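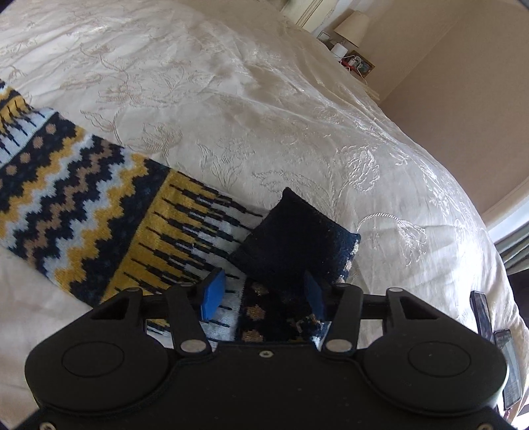

Ghada Masri learned to knit four years ago, and she still gets excited about a good zigzag. "I love the moment the waves start lining up," she says. "You've been squinting at a chart all evening and suddenly there it is!"

Her favorite scarf so far mixes navy, mustard yellow and brown, with strips of dots between the wider bands. The dots were the hard part – she pulled out the first strip 9 times before the tension felt right.

When a piece is finished, she lays it out on the cream bedspread with the embroidered flowers. "It's the only surface in my apartment long enough," she says, laughing. "And navy looks wonderful on cream."

Next up is a blanket in the same colors, which she plans to cast on in January. "I've already bought way too much mustard."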